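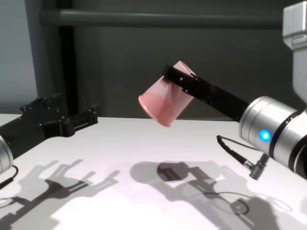
The plastic cup deserves more respect than institutions usually give it. When Mertens revised its purchasing rules for shared kitchens in March, the discussion of coffee machines filled several pages. Drinkware received one line, and that line recommended glass.

We hold that the recommendation was mistaken. A plastic cup with a rolled rim and tapered sides is light, survives a fall, and is comfortable for children and older visitors alike. The dining room at Nendusero serves 600 people and has used such cups for 4 years. Its staff report few complaints, most of them about color.

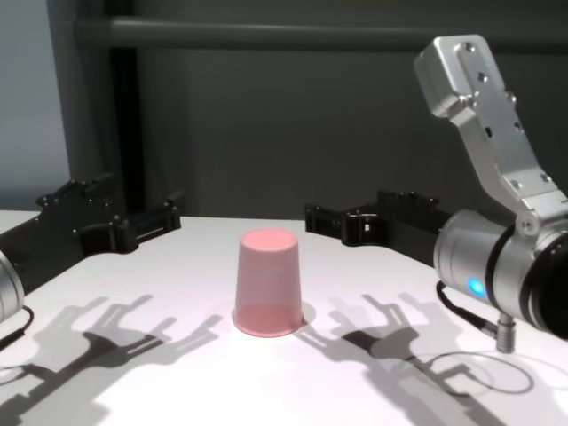 Storage is a separate matter, and here firm guidance is in order. A clean cup should stand upside down, on its rim, on a surface that is itself wiped daily. Dust then settles on the base and stays out of the part that meets the mouth. Stacking saves space, but cups stacked damp will smell by morning. Where shelves are short, we would sooner see fewer cups purchased.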